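Small-Space Clothes Storage: Project Report
Ailbhe Ní Mhurchú and Tomás Keane
Module supervisor: Kazue Okabe

1. Background

Our project looked at how clothes are kept in rented student rooms where there is no wardrobe. The housing office at Oltness let us put a short survey in the February newsletter and 47 students replied. Most of them kept clean clothes on a chair or in the basket they had carried them home in. Several said they owned hangers but had nowhere to put them.

We chose a small open rack with a single rail and a tray at the bottom. The tray was Tomás's idea — he wanted a place for shoes or folded jumpers that would not take up more floor.

2. The rack and hangers

The rack is light wood with a round rail between two side posts. The base tray is shallow and has raised edges. We used thin pink hangers, four in total, which suited a short rail better than the thick ones we had first planned to buy.

The most awkward item was a bright orange garment. Heavy or bulky clothes bunch up near the hanger and the rest falls over the tray, so the tray stops being useful for anything else. It is easier to work on the hanger away from the rail and hook it on afterwards.
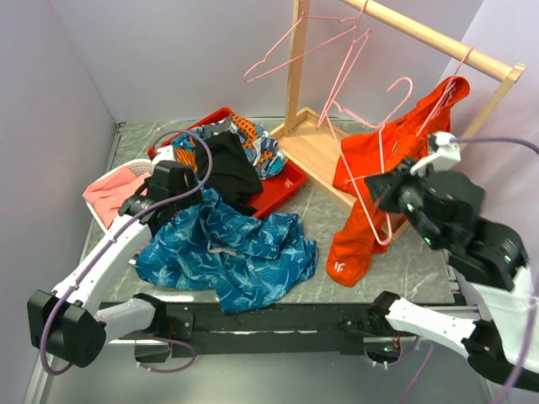

3. Baskets

Clothes waiting to be hung need somewhere to sit, and in a small room this is usually the floor. We kept two baskets by the rack. The red plastic one went to the left of it at the back, where it could be reached without moving the rack.

An overfull basket caused more trouble than a full rail. Sleeves hung over the side and things at the bottom got creased. Drawstrings were also a nuisance, and we now leave them lying loose across the front until the garment is on its hanger.

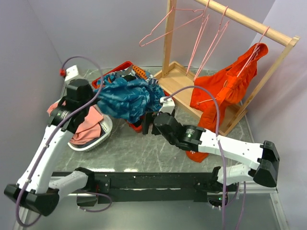

4. Findings and further work

A rack this size is enough for a few days of clothes, but one bulky item takes the room of two or three thin ones. We would make the next rail longer and raise the tray edges slightly. Aidan Mac Carthaigh has offered us offcuts for a second version — we still need to measure them. We have not tested the rack with wet washing.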